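Subject: Re: [homework-cells] Draft 2 of the shared-room rules, sections 3 to 5
Date: Thu 1 May
From: Arport floor desk

Replying to the Rivis comments, quoted here so the archive makes sense:

> We read draft 2 and mostly agree. Two points. First, section 3 says
> "clear the bed before a folding run." Does that mean clear everything
> or only what the arm could reach? Our operators read it both ways.
> Second, section 4 asks for a cable check at the start of the day. We
> would like it at every operator change. Our log from October on has
> 308 runs in it and most of the stops we wrote down as "other" were
> cables or power strips.

On the first point, the wording is bad and I'll fix it. What we meant was the cloth, the sheet under it and the space the tool moves through. Small objects may stay on the sheet if the task sheet lists them. If they aren't listed they come off before the run starts, and that goes for controllers and remotes too.
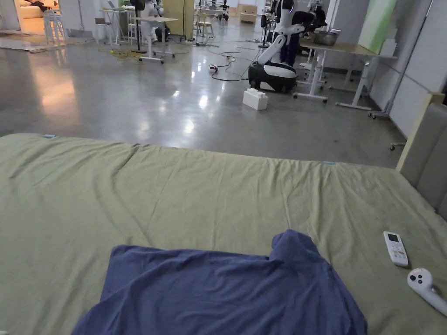 The reason I don't want a flat "clear everything" is that the Plosel test plan uses clutter on purpose. If our rule forbids it, they will ignore the rule, and then they will ignore the ones next to it. So the new text for 3.1 is: "Only listed objects may be on the work surface. The operator checks the list before each run and signs it."

On the second point, agreed. Operator change it is. I'd also add the floor between the robot base and the nearest strip, with cables moved out of the travel path or covered. Ardeleanu asked for a 600 mm clear lane around each base. I can live with that for moving bases. For parked ones with the drive locked out I'd accept less, but the lock has to be written down, and a base with no note counts as moving.

Section 5, hand-held grippers. Draft 2 left these out and they need their own lines. People treat them as hand tools and skip the checks. Proposed:

5.1 Look over the fingers, pads and screws before the first run of a shift. Anything loose, the tool goes back on the shelf with a tag.

5.2 Keep your free hand away from the linkage while the fingers are closing. If the cloth snags, open the fingers first and then pull the cloth free.

5.3 Phones and paper count as objects under 3.1. List them or move them before you pick up the garment.

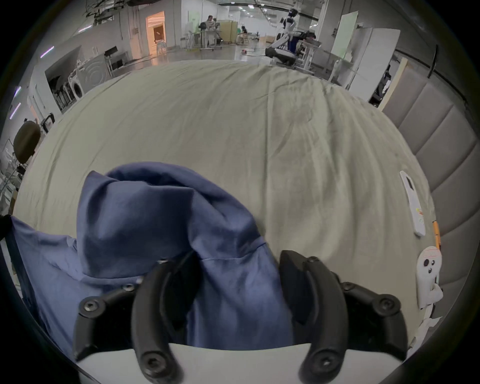
5.4 Tell the people in the room when you start and when you stop. One spoken word is enough — we use "live" and "down."

5.5 A run that is stopped for any safety reason stays in the log with its number. Do not delete it and do not reuse the number.

I know 5.5 will get pushback. We went back through our own log and found 104 numbers used twice, out of 389 entries, so we have no room to lecture anyone. It does make the stop counts useless for that period.

Still open: who signs the list when one person is both operator and floor lead. Rivis, if you have wording for that, please send it to the list and I'll put it in draft 3.

Arport floor desk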